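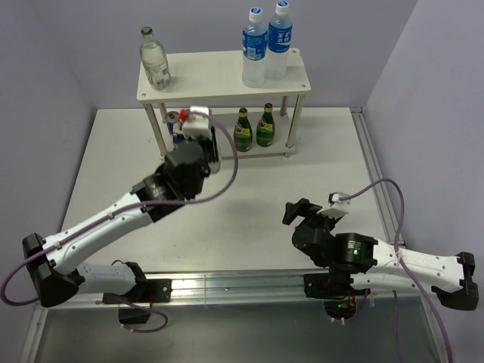
Last changed: 29 Sep 2020

3 min read

The shelf task is now the only thing our student group works on. Bottles and a can stand on two levels, and the arms have to move them between levels without knocking anything over. Angus Crichton wrote the rules in April and has revised them twice.

Clear bottles are the hard part. Depth readings on transparent plastic are mostly noise, so Sum-yee Man's detector finds the cap first and estimates the body from a stored profile. The green glass on the lower board is easier to detect but harder to reach – the top board limits the approach angle, and the wrist has to come in low.

Our log for the left arm holds 2,777 grasp attempts. Failures fall into 3 groups: wrong height, finger contact with a neighboring bottle, and cable drag. The last one went down after Vaughan Rakena retied the purple cable along the forearm with more slack at the elbow. Almost 36 percent of the remaining failures are neighbor contact, mostly where two bottles stand close together.

The planner is still Larama, version 7. I have a branch that parks the right arm low while the left one works at the shelf. It needs a review from Ross before it goes in.

4 comments · 11 shares

Contact | © 2020 Purkico student robotics blog | Back to top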